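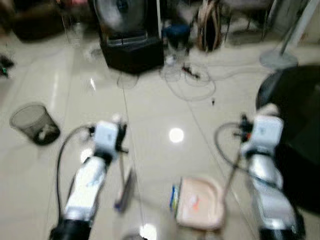

4.2 The open day at Ovdale

Public showings of household robots are easy to enjoy and hard to learn from. We went to the Zelance open day on Sat 27 February with modest hopes. The notice promised a two-armed robot tidying a floor with a broom and dustpan, and a programme sheet gave a success rate of 89 per cent. The sheet did not say what counted as a success, or whether a person had stepped in.

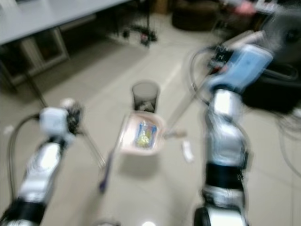 A rate of that kind also depends on who sets out the litter. A wrapper on smooth tile is a kind test. We would sooner have seen crumbs, hair or a rug, and said so at the time. The Zelance staff told us that their policy had been trained on almost 2000 runs, all on hard floors, and that rugs were planned for March. We have no way to check either claim – nor, to be fair, were we refused one.

Our own interest was in the handover between the tools. Sweeping asks one arm to push while the other holds still, and lifting the pan asks the second arm to keep it level on the end of a long handle. Small errors at the wrist grow large at the lip of the pan. Figure 4 shows the stage we think deserves more study, with the pan raised over the basket and a wrapper still in it. 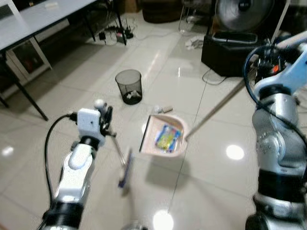 4.3 What the visit can and cannot support

We treat the day as background only and leave it out of the results. The Gronora trials in Section 5 use 50 fixed layouts, drawn up before testing, and every human touch is logged. The Tambunan scoring sheet was used without changes. It marks a run as failed if any litter stays on the floor, a rule our hosts thought too harsh. We disagree – a half-swept floor still needs a person with a broom.
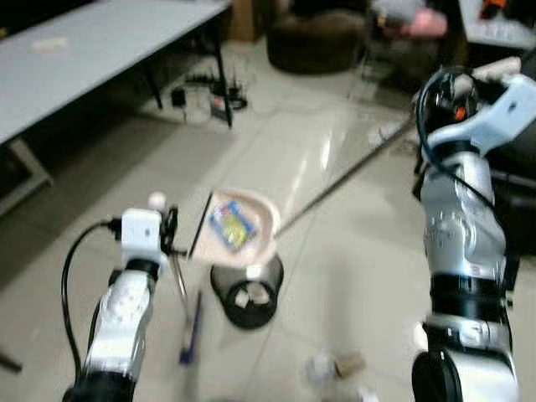

Figure 4. Dustpan with wrapper held above a mesh wastebasket, Zelance open day, Ovdale.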